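白色桌面上的灰印子怎么去掉？

楼主 木地板上的猫
书房那张白桌子用了3年，桌面中间有一道横着的灰印，挺长，旁边还带几个小黑点。湿抹布擦过，洗洁精擦过，颜色一点没变。桌子是在Trirley买的，600块，说明书早扔了，不清楚面层是什么材料。各位有没有不伤桌面的办法？

2楼 洪记五金
先用橡皮擦试。普通白橡皮就行，顺着一个方向擦，擦完用干布把屑扫掉。很多灰印是键盘托、电脑底座的胶垫蹭上去的，橡皮能带走。

3楼 lamar_2011
橡皮没用的话上魔术海绵，沾水拧干，轻轻来回几下。我家餐桌就是这么弄干净的，一分钟的事。

4楼 老周修家具
不同意3楼。魔术海绵等于很细的砂纸，亮面的桌子擦完会有一块发乌，侧着光看特别明显。印子没了，换来一块雾斑，更难处理。要用也先在桌子底下或者靠墙的角上试。

5楼 lamar_2011
回4楼：我说了轻轻擦。我那张桌子擦过11次都没发乌，看你用多大力气。

6楼 老周修家具
你那张可能本来就是哑光的，看不出来。楼主的是哪种还不知道，别一上来就劝人用。

7楼 King-fai Hung
我的顺序是橡皮、酒精、牙膏。酒精用75%的，倒在棉布上，不要直接倒桌面，擦完马上用清水布过一遍。牙膏放最后，里面也有磨料，跟海绵一个道理。

8楼 小满
楼主先摸一下，印子是凸起来的还是平的？凸起来就是有东西粘在上面，拿旧银行卡斜着刮，比什么都快。平的才要考虑是不是渗进去了。

9楼 木地板上的猫（楼主）
谢谢各位。摸了，大部分是平的，小黑点有一点点硌手。橡皮试过，淡了一些，还在。补一张图，桌子放椅子这边。

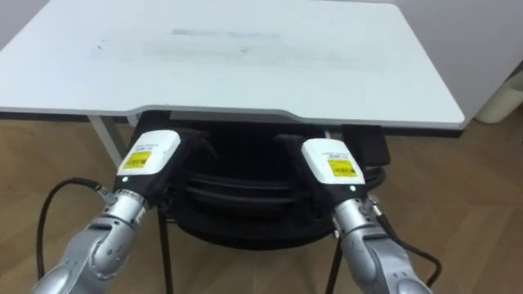
图：书房的白桌，灰印在桌面中部，椅子推在桌下

10楼 老周修家具
印子不重，别急着下狠手。黑点按8楼说的用卡片刮，剩下的灰用酒精布，分两三次。前边那条浅灰色的封边少沾酒精，封边的胶怕这个。

11楼 洪记五金
同意楼上。另外椅子那么推进去，注意椅背别老顶着桌沿，我家的封边就是这样磕开的。

12楼 小满
Sturari有一种4000目的抛光膏，真擦乌了可以救一救。不过哑光面不能用，会越擦越亮。

13楼 lamar_2011
买抛光膏的钱够买好几包海绵了。我还是那句话，轻点擦没事。

14楼 木地板上的猫（楼主）
黑点刮掉了，用的旧饭卡。家里没有酒精，明天下班去药店买一瓶，先擦靠墙那头试试，有结果再来回帖。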